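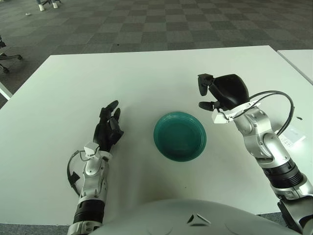 One resident of Stirnham House asked whether a bowl left on a shared table overnight would be thrown away. It will not. Tableware found after closing is washed and returned to the open shelf by 11 the next morning.

Frequently Asked Questions: Shared Tables and Tableware

Who may use the tables?
All residents and their guests may use the tables. Groups that need more than one table should reserve through the Jekmont office, extension 348.

Is tableware provided?
Yes. Bowls and plates are kept on the open shelf beside the sink and may be used without charge. They may not be taken to private rooms.

May I heat food in the green dishes?
No. The green dishes are intended for serving only. Dishes suitable for the microwave are stored in cabinet 18. 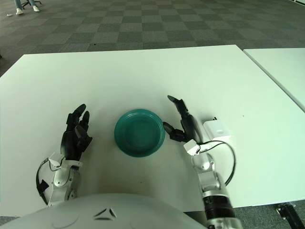 Serving dishes should be placed toward the middle of the table, where guests on every side can reach them. Hot pans must be set on a trivet, as the white tabletops mark easily.

How should the tables be cleaned?
Wipe the surface with a damp cloth and mild soap. Scouring pads and bleach are not permitted.

What should I do if a dish is chipped or broken?
Wrap the pieces in newspaper and leave them at the front desk. Residents are not charged for ordinary breakage.

May I donate dishes?
Donations are accepted on Tuesday afternoons in Room 115. Glassware cannot be accepted at this time.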